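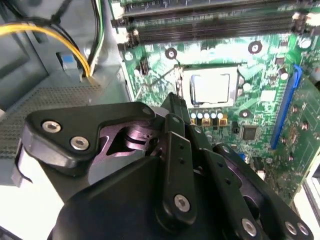 Cricket: change of ball and earlier starts agreed for the league season

The league's clubs have agreed to play the first five rounds of the new season with a different make of ball, and to start every Division One match half an hour earlier until the end of May. Both changes were passed at the winter meeting held at the Cullon pavilion on 17/02/2026. A third proposal, to cut Division Two matches from 50 overs to 40, was voted down.

The season opens in April, a week sooner than last year. Mukus, the defending champions, begin at home to McAlister. Skultis, promoted as Division Two winners, travel to Cullon for their first match in the top division.

The ball question took up most of the evening. Several clubs complained last summer that the balls supplied to the league went soft early, and that umpires were being asked to change them before the 20th over. Parviz Hashemi, the fixtures secretary, had collected the umpires' report cards from both divisions and read out the totals. A replacement ball was called for in 39 of 95 matches. In most of those the ball had lost its shape, and in the rest the seam had split.

Hashemi said the supplier had offered to replace the remaining stock, but that the clubs would still be playing with the same ball. The new one costs a little more. Each club will pay the difference out of its match fee, and home teams will go on providing the ball for both innings as they do now.

The trial covers the first five rounds in both divisions. Umpires will fill in the same card as before, with one added line for the over in which the ball was first inspected. Captains will be asked for their views after the fifth round and the league will decide then whether to order for the rest of the summer. Cup matches are not part of the trial and will be played with the old stock.

Spinners had mixed feelings about the change. The new ball has a more pronounced seam and a heavier coat of lacquer, and those who tried it in the indoor nets found it hard to grip for the first few overs. Seam bowlers were happier. Two of the Mukus openers asked for it to be used all year.

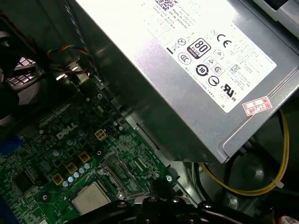 Miloslav Skála thought five rounds was too short a trial. April pitches are slow and damp at most of the grounds, he said, and a ball that keeps its shape on soft turf may not do so in July when the squares are hard and the outfields are dry. He wanted the trial to run to the halfway point of the season, and he asked for that to be recorded in the minutes.

The chair agreed to record it but kept to five rounds, pointing out that the supplier needs an order by early June. If the captains are split, the league can extend the trial with the balls it already has in hand.

The earlier start was a simpler matter. Division One matches will begin at 12:30 through the end of May and go back to 1:00 after that. Last season a number of early matches finished in poor light, and two were abandoned with the result still open. Cullon and McAlister, whose grounds both have tall trees on the west side, had asked for the change. Skultis voted against it because of the long drive some of their players have to away matches, but said they would abide by the decision.

Tea will be taken between innings as usual. Where the first innings ends before 2:45, the captains may agree to a ten-minute break and take tea later. This has to be settled at the toss and the umpires told before play starts.

The plan to shorten Division Two matches drew the closest vote of the night. Supporters said that shorter games would help clubs that struggle to put out a second team, as players could be home by early evening. Opponents said that younger batters need time at the crease, and that the middle overs are where they learn to bat. The motion needed two-thirds of the votes and fell short by one. It can be brought again next winter.

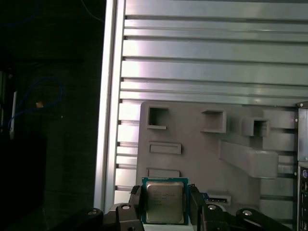
There was more agreement on the points system. A win will still be worth 20 points and a tie 10, but batting bonus points will now be available to the side batting second on the same scale as the side batting first. Until now a team that chased a small total quickly could finish with fewer points than one that made a large score and only just won. Mukus lost out this way twice last year and still took the title.

The rule on late cancellations has also been tightened. A club that calls off a match after 6:00 on the evening before will lose five points and pay for the umpires' travel. A second late cancellation in the same season will cost ten points. Matches called off because of the state of the ground are not affected, provided the home captain has spoken to the visiting captain first.

More umpires are needed. The league has 33 on its list, but several are available only every other week, and some Division Two matches last summer had a single umpire with players standing at square leg. A two-evening course will be held at the McAlister clubhouse before the season. It is free to anyone over 16 who is a member of a league club, and those who pass will be paired with an experienced umpire for their first three matches.

Player registration forms must be with Parviz Hashemi before the opening round. Players who were registered last year and are staying at the same club don't need a new form, but anyone moving clubs does, signed by both secretaries. Juniors playing adult cricket for the first time need a parent's signature as well.

Fixture lists for both divisions will be sent to club secretaries next week. The cup draw will be made once the entries are in. Skultis have asked to play their home cup match away if they are drawn in the first round, as their square is being relaid at one end and won't be ready.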